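Prusthorpe Shop-Floor Chores Program
Progress report to the Prandell Fund, 2 October 2025

Summary
The program asks whether a single arm can take over bench tidying and parts sorting at the Kavport workshop. During the period the arm completed 3,330 picks. Rigid parts with flat sides are now handled to the agreed standard. Curved and thin parts are not.

Small parts sorting
Work since August has centered on loose hardware set out on a plain tabletop. The white plastic clip, a U shape with a short flat tab at each end, remains the hardest item in the set, and its pick rate has not improved. The metal bracket, which appears to have toothed edges, gives fewer problems. 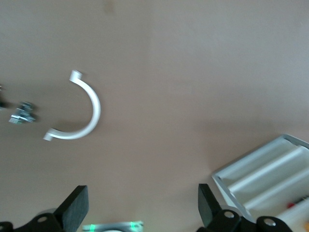

Household tasks
Towel folding and dish loading were tested over six days. Neither is ready for unattended use. More than 200 attempts were logged, and staff had to step in too often for the work to save time.

Next period
Bastian Meinecke will lead a revised grasping trial with Pfeiffer. No change to the budget is requested.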